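Category: Robotics and Automation > Grippers and Hand-Held Kits > Buying Advice

Print this page | E-mail to a friend

Is the Harnow hand-held gripper pair worth it, or should I hold out for the Aruvia?

Posted by Wilmer Escobar, Sun 27 June

Hi all, long-time lurker, first real post. I've been given the job of picking a hand-held gripper kit for our little shop and I keep going in circles, so I'm hoping somebody who has lived with one of these can set me straight.

What we want is simple enough. A person holds a gripper in each hand, does an ordinary chore, and the recordings go toward teaching a two-arm setup to do the same chore later. We're starting with storage bins — pick the lid up, put the lid on, take it off again, over and over until your arms fall asleep. I've had a loaner pair of the Harnow grippers on the bench since January and the loan is finally running out, so it's buy or send back. The price for the pair with cables and the software seat is $1,397, and I can get the money approved, but I only get to ask once!

Good stuff first. Setup took me one afternoon (and I'm slow). You get used to the trigger in a day. Lids were harder than I thought they'd be, though. If you come at the handle slot straight down you tend to skate off the plastic, and I do much better coming in at an angle with the right hand and keeping the left one parked near the edge of the table until I need it. 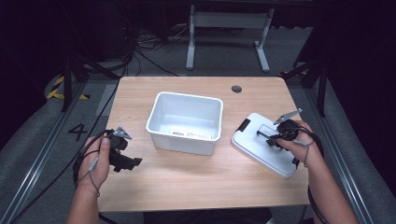
Going for the handle slot on the bin lid, right hand.

My gripes are the cables and the pads. The cables loop back over your wrists and by the end of a session I'm thinking about them more than about the lid. I've tried clipping them to my sleeve, which helps until I reach across the table. And the pads on the fingers don't seem to like plastic edges much. One of them has started to peel at the corner and I can't find a part number for a replacement anywhere in the Harnow paperwork.

The Aruvia kit is wireless, or so the brochure says, and costs quite a bit more. I haven't had my hands on one. So my questions: has anyone used both? Do the pads hold up any better on the Aruvia? And is it nuts to spend this kind of money on something where the part that touches the work is a bit of stick-on rubber or foam or whatever it is?

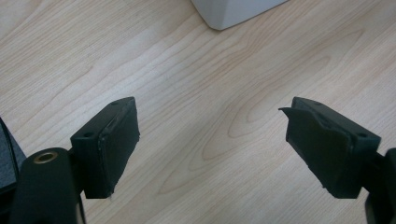

Posted by Ruth Huanca

Hi Wilmer! We went through the same back and forth and ended up with both, so I can answer most of this.

Pads first, since it sounds like that's what's bugging you. They're a wear item on every kit I've tried and the Aruvia is no better. If anything it's a little worse, because the Aruvia pad is softer and the corners grab on everything. On the Harnow you can order a pad set if you e-mail the parts desk and ask for the long-finger set. I have no idea why it isn't in the booklet. Ours came 13 days after I ordered. Buy two sets at once or you'll be paying shipping again before you know it.

When you change one, get all the old glue off. I mean all of it — I skipped that the first time and the new pad was lifting by the end of the week. Rubbing alcohol and a plastic scraper, let it dry overnight, press the new one down from the inner end toward the tip, then leave it clamped while you have lunch. And change both sides together even if only one looks bad. We had one fresh and one tired pad for a while and our lid grabs kept drifting to one side.

Now the wireless thing. It is nicer on your wrists, no argument. But you trade it for charging, and the Aruvia handles are heavier with the batteries in. My arms notice. We do long sessions (our last batch was 301 lid-on, lid-off runs) and I had people quietly picking up the Harnow pair instead. For cables, try running them up the inside of the forearm and over the shoulder, with one soft strap above the elbow and nothing at all at the wrist. Leave more slack than you think you need.

One thing I'd push you on before you buy is the software seat. Ask whether it's per computer or per person. Ours turned out to be per computer and we had to move it by e-mailing support, which got old fast. They were polite about it, at least.

If it's mostly bins and lids, I'd buy the Harnow and put the difference into pads. If you're going to be walking around with them, open a fridge, carry things to another room, that sort of job, then the Aruvia starts to make sense.

Posted by Ntuli

Don't buy either, get the Hokuson and be done with it. Fingers are one solid piece so there is nothing to peel. Grip on shiny plastic isn't great but you can rough it up with sandpaper. Cheaper too, I forget by how much.

Posted by Ruth Huanca

Ntuli, does the Hokuson record both hands in one file now? When we looked at it you had to line the two up yourself afterward, and that would be a dealbreaker for Wilmer's lids.

Posted by Ntuli

Not sure, I only use the one hand.

Posted by Wilmer Escobar

Thank you both! Ruth, I've e-mailed the parts desk about the long-finger set and asked the seat question in the same message. Trying the shoulder trick with the cables tomorrow.

Contact us | Copyright, all posts belong to their authors | Back to top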